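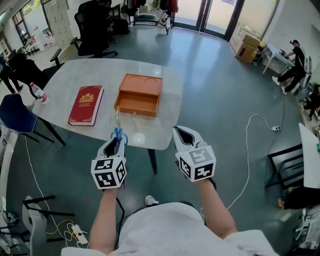 Packers wanted – book boxes, July start

Widmer needs hands for the summer mailing. 600 books to box up and send out, small team, no experience needed.

What you'd be doing
Book in box, trim the paper, close, label, next one. Mostly table work with scissors, tape and a pile of flat boxes. Some of the books are hardcovers with gold on the cover so please be carefull with the corners. Anything with a bent edge goes to Ingeborg, not in the post.

Hours
Mornings from 8.30, or afternoons from 1. Say which. Both is fine too if you want the full day. 30 hours a week at most.

Where
Marach building, room 102, ground floor. Bike rack round the back. Parking is bad.

You
Tidy, on time, ok with doing the same thing for a while. Can lift a full carton. Left-handed people – tell us, we'll order scissors.

We give you
Hourly pay, paid every 2 weeks. Coffee, lunch on the long days. Travel costs only if you come from outside town, ask Florian first.

How to apply
Short email to Florian Kofler or ring the front desk and ask for Ingeborg Stöckli. No CV neccessary, just your name, phone number, which hours and when you could start. If you packed for us last year say so and we'll skip the trial morning.

Places go as people write in. Under 18s need a signed form – pick one up at the desk.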